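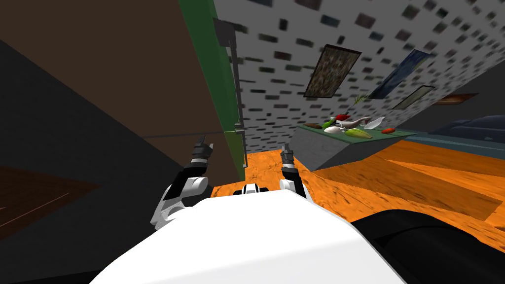
Flaneo two-arm kitchen assistant

Flaneo is a two-arm robot for staff kitchens, canteens and care home kitchenettes. It handles the fetching, opening and putting back that take up so much of a kitchen shift. Each arm ends in a slim gripper with two fingers, narrow enough to close on a long handle rod or pick up a pepper from the counter.

Every task is tried in simulation before the robot does it on site. Send us the layout of your kitchen and the things your staff handle most. Skolline builds the virtual room and runs the tasks there. You get the results before you sign for delivery.

What changes for your staff

The cook still cooks. Flaneo takes over cupboard and counter work between meals, and one person per shift is named as its operator. Operator training takes 2 days. Up to 11 people can attend, and we recommend sending the evening crew too.

Precious Bañez runs the kitchen at Skiltesside, where Flaneo started in May. "I was worried they would cut hours," she says. "They kept the hours and moved two of us to serving. I walk less. I do spend more time telling people not to leave bags on the floor."

Tasks can be paused by any employee at any time. Changes to work schedules are up to the employer, and we ask that staff be told about them before the robot arrives.

Included
Robot with two arms and two grippers
Simulation of your kitchen with 20 tasks
Operator training
Spare finger set

Lead time: 10 weeks from approved layout

Additional tasks are quoted separately. For layouts and site visits, contact Joar Fjeld. For training dates, contact Svenja Ostermann.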